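3.2 Color names in household textile lists

Purple is where our material gets really exciting! The Hisach inventories, which begin in 1882, use 168 different words for cloth colors, and a surprising share of them fall between blue and pink. Writers who were happy with a single word for green reached for lilac, lavender, heather and mauve, sometimes on the same page. We asked 100 present-day readers to name the color of plain household cloths, and they spread their answers in much the same way (Figure 4).

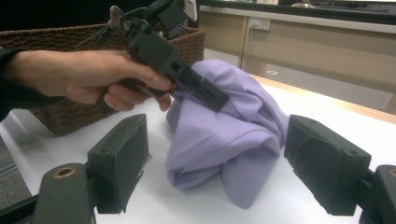
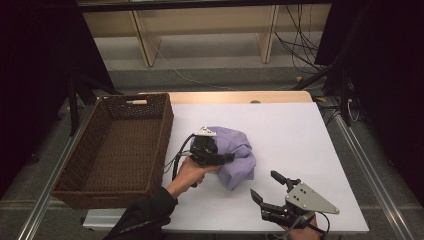
Figure 4. Lavender-purple cloth, crumpled, on a white tabletop.

Steinarsdóttir treats this variety as a matter of fashion, and for dress fabric we agree. Household cloth is another story. In the 1192 entries we coded, lavender keeps turning up beside the plainest items (dusters, tray covers, even rags), long after the Pustov price lists had dropped the word. We find this delightful, and we return to it in Section 4 with the entries sorted by decade.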